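Golf Course Management, Unit 2
Handout: reading the hole before you choose a club

In our last lecture we spoke about the green. Today we go back to the tee, where many players lose a stroke before they have thought about the hole at all.

Take the second hole at Gerkby as our case. It is a par 4 of 281 yards, and it looks easy on the card. The fairway becomes narrow at 200 yards, and the ground there slopes to the right. A long drive which lands on this slope will usually finish in the rough. 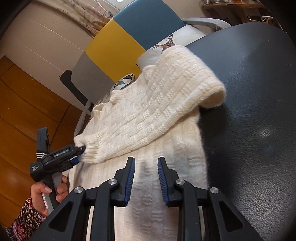
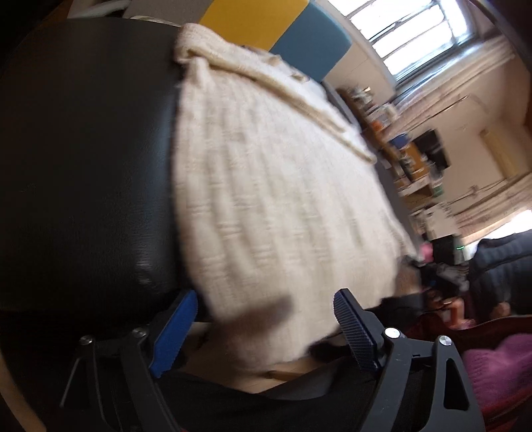 A player of handicap 26 should therefore consider a shorter club from the tee. The second shot is then longer, but it is played from flat ground - and this is worth more than the lost distance.

Please note also the wind. At Gerkby it comes mostly from the left in June, so the slope and the wind push the ball in the same direction. Aim at the left edge of the fairway.

For the next meeting: draw the hole from memory and mark two safe landing areas. Write beside each one the club you would use.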